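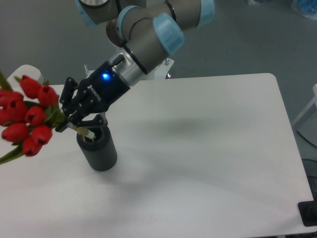 A Robotiq gripper over a white table.

The baker behind Plutasa has been feeding the same sourdough starter for 17 years, and she still gets excited when the jar bubbles over. "I run downstairs in my socks to check on it!" she told me over thick slices of her rye, still my favorite thing in Imemar.

She sells 120 loaves on a good morning, all shaped by hand, and she's happy to share how. "People fuss too much about flour. Buy the one you can get, then watch the dough. Mine is slow in winter and wild by June."

Her first oven came from a closed pizza place in Pillay and took 2 days to get through the door. She loves it anyway (so do I, the crusts are wonderful). What's next? "Seeded rolls," she said. "I've burned three batches so far and I can't wait to try again."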